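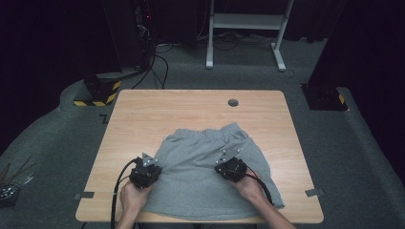

Skiritz Two-Drawer Desk: eight months in

I put off buying a proper desk for years, and I'd like to say I was being careful with money, but mostly I couldn't face measuring the spare room. When I finally did, the wall between the radiator and the closet gave me 68 inches to play with, so I went looking for something long, light in color and not too precious to fold laundry on. After a good deal of late-night browsing I settled on the Skiritz, sold through Bilbridge, and I've been using it for 8 months now.

It came on a Tuesday in two very heavy boxes. Please have a friend around for this part! The delivery crew from Bilbridge were lovely and carried both boxes up the stairs, but once they'd gone I was left trying to walk a desktop down the hallway by myself, and there's a scuff on the door frame that I'm still pretending not to see.

Putting it together

The instructions are all drawings, 13 steps of them, and most are clear enough. Step 9 shows the drawer runners from underneath, and I put the left one on backward twice before the penny dropped. Set aside an evening, put the radio on, and don't tighten anything until the legs are all in place. The hardware was complete, with one spare bolt left over – I keep it in a jar with all the other spare bolts of my life.

Living with it

I use mine for bills in the morning, sewing in the afternoon and sorting clothes whenever the basket gets too full to ignore. It doesn't wobble under the sewing machine, even at full speed, and that was my biggest worry. The drawers are shallower than I'd hoped (my pinking shears only just fit), and they stick a bit in damp weather. A rub of candle wax on the runners fixed that nicely.

I had a Giltano before this, and it was prettier, I'll admit, but the top showed every mug ring. I've been far less fussy with this one and it has held up well. I wipe it with a barely damp cloth and leave it at that.
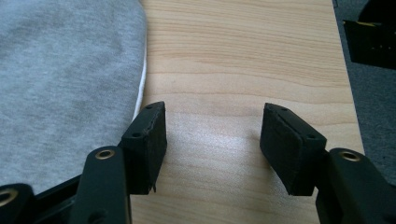 Would I buy it again?

Yes, I would, though I'd wait for the September sale. If you need deep drawers, look at the Borbély instead, which a neighbor has and loves. For a plain, steady desk with plenty of elbow room, I'm very happy with mine – door frame aside.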